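Pôr a mesa com louça misturada, um fio pequeno 🧵

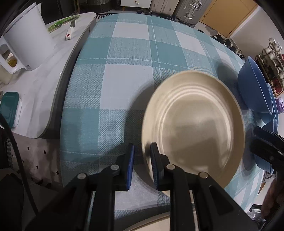 Prato bege, tigelas azuis e a toalha de quadrados.

1/ Escrevo em português para praticar, então peço desculpa pelos erros. Hoje o tema é a mesa da minha cozinha.

2/ A toalha comprei em maio, numa loja de bairro que se chama Sarkia. Tem quadrados verde-azulados, cinza-azulados claros e brancos, com linhas brancas tracejadas. Eu queria uma lisa, mas a Sille Þrastardóttir insistiu e agora gosto muito.

3/ Os pratos bege são grandes e têm a borda larga. O que mais me agrada são os círculos em relevo no fundo — quando vem luz de lado, eles brilham um pouco.

4/ As tigelas são azuis, de outro conjunto. Durante muito tempo pensei que era preciso ter tudo igual. A minha avó tinha um serviço completo de 1968 e quase nunca o usava, com medo de partir uma peça.

5/ Como ponho a mesa: primeiro os pratos, depois as tigelas ao lado, nunca em cima. Assim cada pessoa serve a sopa quando quer.

6/ O Lucian Voicu perguntou se a toalha mancha. Sim, mancha! Com beterraba foi um desastre, lavei duas vezes — saiu quase tudo.

7/ Ainda procuro guardanapos. Branco ou azul? Aceito opiniões, e também correções da gramática.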